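News from the Velesdale Dance Workshop

It has been a long winter and a longer spring, and I have been promising you all a proper update since January, so please pour yourself something nice and settle in. The short version is that our evening of new work is on, the program is set, and Sumaiya Chowdhury has agreed to stay with us for a second year as resident choreographer. Those of you who stood up and cheered at the close of "Saliba" last season will know why I was grinning for days after she said so!

Sumaiya's new piece is called "Kinano," and it is for nine dancers, with a score for cello and hand drums that will be played live at the side of the stage. She started with the walking patterns. For the first couple of weeks I would put my head around the door and find everyone simply walking, very slowly, in lines that crossed and didn't quite touch, and I will admit I wondered when the dancing was going to begin. Then one evening the drums came in and I understood that it had been going on the whole time. 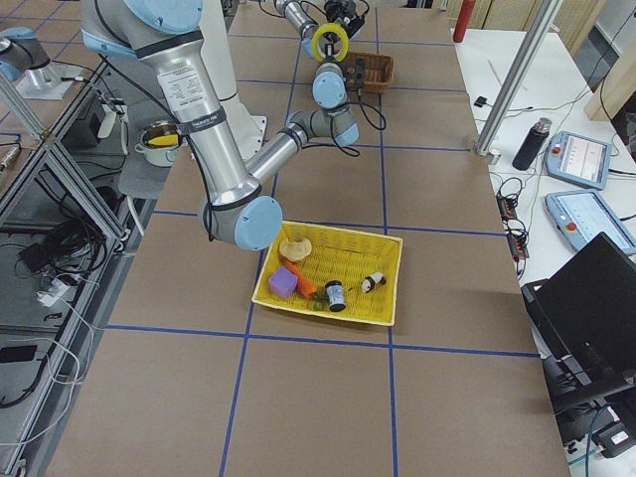
Do I need to have seen "Saliba" to follow the new piece?

The two works stand on their own, so come along even if you missed last year. People who did see "Saliba" may recognize the circling duet, which comes back for a minute or so near the end with different partners and at a much gentler speed.

The rest of the evening is a nice mixture. We open with "Urkis," a short trio that our older students first showed at the spring sharing and which has grown up a good deal (the middle section is entirely new, and the ending has been changed so often that the dancers have given the versions nicknames). After that comes a solo, then the intermission, and "Kinano" takes up the whole second half at 37 minutes.

I do want to say a word about the solo, because it would be easy to overlook on a bill with so much else going on. It is danced in near silence, with a single lamp, and it asks the audience to be patient with it. I sat in on a run-through after a rather trying afternoon, still in my coat, fully intending to slip out halfway and get the mailing done, and I stayed to the last step and then asked if I could see it again.
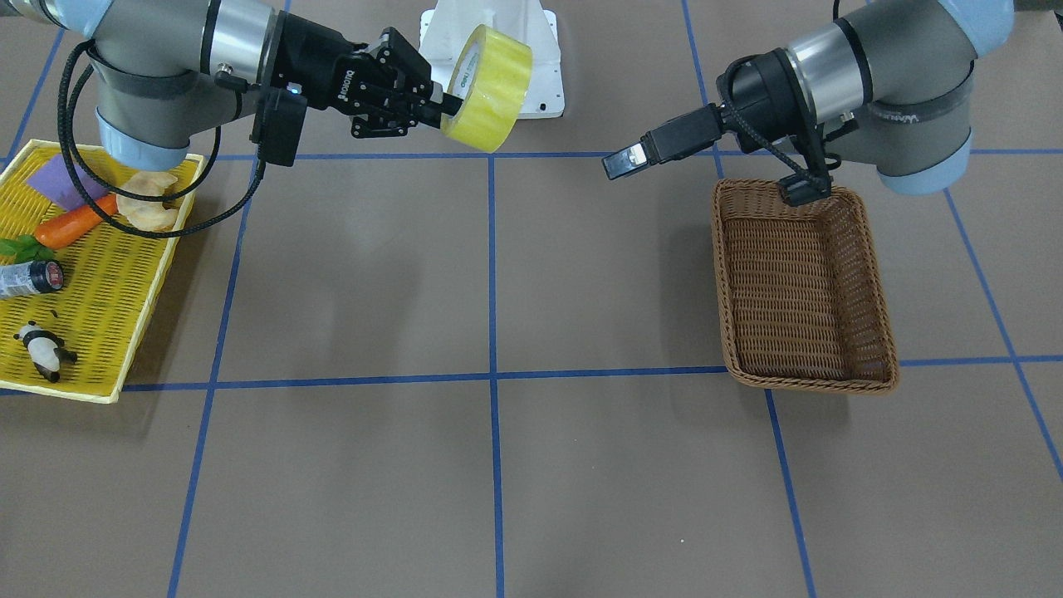
The mailing did get done in the end, by the way, and if your letter went to an old address please tell us, and we'll fix it before the fall brochure.

Now for the practical things. The hall seats 103, and there are 2 performances, so tickets will be snug. Friends of the workshop can book ahead of everyone else by calling the office or stopping by the front desk after any evening class. Please do bring a sweater, as the hall keeps cool even in summer, and please leave a little extra time for parking, which is no better than it was.

There will be an open rehearsal as well, free to anyone who has ever taken a class with us, even if it was years ago and you have sworn never to put on the shoes again. Sumaiya likes to stop and start at these, and she talks while she works, so you hear a lot about why an arm goes up late or why somebody turns their back. Children are very welcome if they can manage an hour of sitting on the floor. 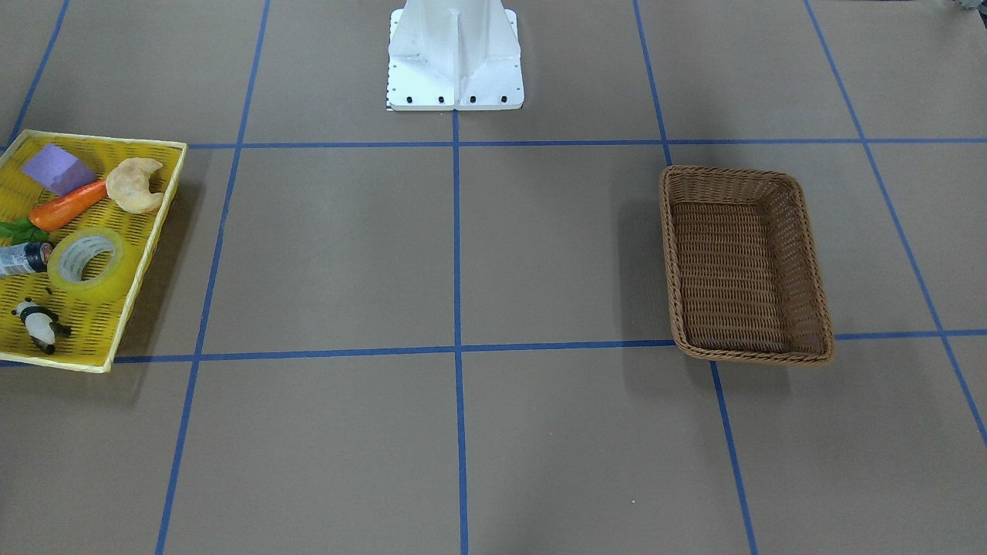

Issue 467

The summer classes follow on once the show is down. Beginners' modern keeps its early evening slot, the over-sixties group moves to the small studio with the good floor, and Sumaiya will teach a short course in making your own dance, with no experience needed and nothing to perform at the end unless you would like to. I took it last year and made something very brief involving a chair. My sister still brings it up.

Sign-up sheets are by the front desk, and the office will have the booking forms from 6/10/25. If you can put up a visiting musician for a few nights, please let us know when you call. The cellist has asked for a room where practicing in the morning won't bother anybody.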